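# The arm that says it's fine

August, and I'm still cross about the Plokar arms. The job is dull: pick up a pen, put it near a paper cup, do it again.
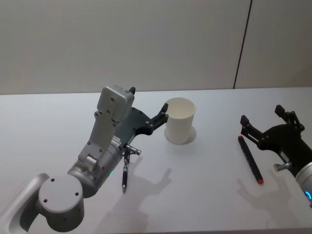

## What went wrong

On run 19 of 50 the left arm stopped dead and the Tustex software logged a finished move. Green light on the wrist, no error, no alarm. I reached in to clear the table and the gripper closed – slowly, but it closed. It missed my thumb.

The vendor's answer was to update the firmware. I did. It happened 3 more times before lunch.

## What I think

A status light tells you the arm has power. I don't believe it tells you much else, whatever colour it is. My guess is a queued command that survives the stop, though I can't prove it from logs that claim nothing happened.

Until someone shows me otherwise, I hit the emergency stop and wait 4 seconds before my hand goes anywhere near the table. Support has promised a proper fix in the next release. They promised that for the last one too.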